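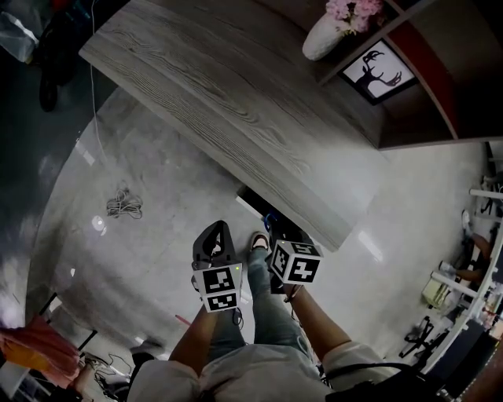 Home Collection Exhibitions For Artists Visit Contact

Watitz Office of Public Art
Villalobos Outdoor Sculpture Loan Program: Frequently Asked Questions

Last updated 8/22/18

General Information

What is the Villalobos Outdoor Sculpture Loan Program?

The program places sculpture on public sites in Watitz for a fixed display period. Works remain the property of the artist throughout the loan. The program is separate from the permanent collection, which holds 413 works and is governed by its own acquisition policy.

Where are the sculptures displayed?

There are 22 approved sites. Most are located along Villalobos Avenue between the public library and the rail station. The remainder are in Zaltitz Park and on the grounds of the Watitz courthouse. Each site has a concrete pad and access for a truck. A map showing pad dimensions may be obtained from the office.

How long does a loan last?

The standard display period is 18 months, beginning in June. Artists must be able to commit the work for the entire period. The office may offer an extension if the artist agrees in writing and the work remains in sound condition. An extension does not carry a second stipend unless the amended agreement provides for one.

Applications

Who may apply?

Any artist at least 18 years of age may apply. There is no residency requirement. Artist teams may submit a single application and must name one member as the point of contact. Galleries may apply on behalf of an artist with a signed letter of authorization. Current employees of the office, and members of their households, are not eligible.

May an artist propose a work that has not yet been completed?

No. The loan program accepts finished works only. Artists who wish to propose a new work should consult the commissions page, where open calls are posted as funding allows.

What must be included with an application?

A complete application contains the following:

Application form, signed by the artist or an authorized representative
Photographs of the finished work from at least three sides
Height, width, depth and weight
A list of all materials and surface finishes
A drawing or written explanation of the anchoring method
The insurance value of the work
A short resume

Works submitted without a stated weight will be returned for correction. The office is not able to estimate weight on behalf of an applicant.

Is there an application fee?

There is no fee.

How many works may be submitted?

An artist may submit up to three works in one cycle. Each work requires its own form, although one resume is sufficient. No more than one work by the same artist will be selected in a single cycle.

How are works selected?

Applications are first reviewed by staff for completeness and public safety. Eligible works are then considered by a selection panel made up of artists, a structural engineer and residents of the neighborhoods in which the sites are located. The panel considers artistic quality, durability outdoors and suitability for the available sites. Panel membership changes with each cycle. Scores are not released, but an applicant who was not selected may request written comments within 22 days of notification.

May an artist request a specific site?

Applicants may list up to two preferred sites on the form. Preferences are taken into account where possible. The final assignment is made by the office and may depend on weight, sight lines for drivers and the location of underground utilities.

Materials and Safety

What materials are accepted?

Works in steel, bronze, aluminum, stone, cast concrete and treated wood are routinely accepted. Glass, ceramic and resin are considered if the artist can document prior outdoor display. Works that include moving parts, water or electrical components require additional engineering review, and applicants should allow extra time for this purpose. Sharp edges and exposed points must be at a height that the public cannot reach.

Is there a weight limit?

Ground-level pads do not have a general limit, but any work weighing more than 636 pounds must be accompanied by a lifting plan. The plan should show the lifting points and the center of gravity. The four raised pads at the courthouse have individual limits, which are printed on the site map.

Does the public touch or climb on the works?

All sites are open at all hours and are not staffed. Climbing is discouraged by posted signs. Artists should nevertheless assume that a work will be touched and, in some cases, climbed on. The office may decline a work that would present a hazard under those conditions.

Installation and Removal

Who installs the work?

The artist is responsible for delivering the work to Watitz. Installation is carried out by Zullex, the contractor retained by the office for rigging and anchoring, and is provided at no cost to the artist. The artist or a representative must be present. Artists may not bring their own crane or forklift onto a public site.

What happens at the end of the loan?

The office will contact the artist in writing to arrange a removal date. Zullex will detach the work and load it onto the artist's vehicle. Works that have not been collected 22 days after the agreed date may be moved to storage at the artist's expense.

Will the artist be paid?

Each selected artist receives a stipend, half of which is paid after installation and half after removal. The amount is set for each cycle and appears in the call for entries. The stipend is intended to cover transportation and related expenses. A completed tax form must be on file before payment can be issued.

Insurance, Sales and Rights

Is the work insured while on display?

Yes. The office insures each work from the time it is unloaded in Watitz until it is loaded for return, up to the value stated in the loan agreement. Transit insurance is the responsibility of the artist. Normal weathering is not covered.

What if a work is damaged?

Staff inspect all sites on a regular schedule. If damage is found, the artist will be notified and the area will be secured. No repair will be made without the artist's consent, except for the removal of graffiti or an emergency measure needed to protect the public.

Are the works for sale?

Works may be offered for sale at the artist's discretion. Inquiries are forwarded directly to the artist, and the office does not collect a commission. A work that is sold during the loan must stay in place until the display period ends.

Who holds the copyright?

The artist retains copyright. The loan agreement grants the office permission to reproduce photographs of the work in maps, reports, educational materials and on this website, with credit to the artist.

How may a resident report a problem with a sculpture?

Please contact the office by telephone or visit the front desk at 636 Zaltitz Street during business hours. Kindly provide the site number, which is printed on the label at the base of each work.

Home Collection Exhibitions For Artists Visit Contact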